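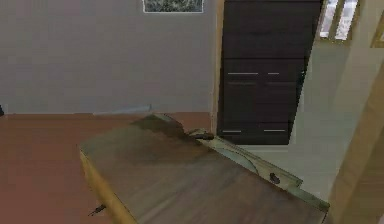
Forum > Simulation > Contacts and Grasping

Posted 2020-04-21 by Terence Haslam

Tray sinks into the table, then launches

I have a rendered room with a wooden table and a flat green tray with a raised rim lying on it. A simulated arm has to pick up the tray by the rim. In 21 of 200 runs the tray sinks a few millimeters into the tabletop as the fingers close, then shoots upward and the episode ends with a joint velocity fault. Physics runs at 500 Hz. The controller is the stock one from Sirkitz. Lowering the grip force reduces the fault rate but the tray then slips. What should I check first?

Plestico

Check the collision shapes, not the render meshes. A thin tray is usually wrapped in one convex hull, which fills in the space inside the rim. The fingers then start the grasp already inside the solid and the solver pushes everything apart in a single step. Turn on the collision overlay and look at the rim. If it is filled, split the tray into a base plate and four rim boxes. Set the table to a plain box as well - a mesh tabletop has no thickness for the solver to push against.

Also log penetration depth per step. If it rises before finger contact, the fault is between tray and table and the gripper is not involved.

Lightfoot

had this too, just raise the physics rate

Zollex

Raising the rate will hide it. Check the mass first. Ours was imported with a default density and came out at 3 grams, so any contact force threw it. Leave the velocity limit on while you test. If you disable it to stop the fault, the same policy will go to hardware with no limit.

Contact the moderators | Back to top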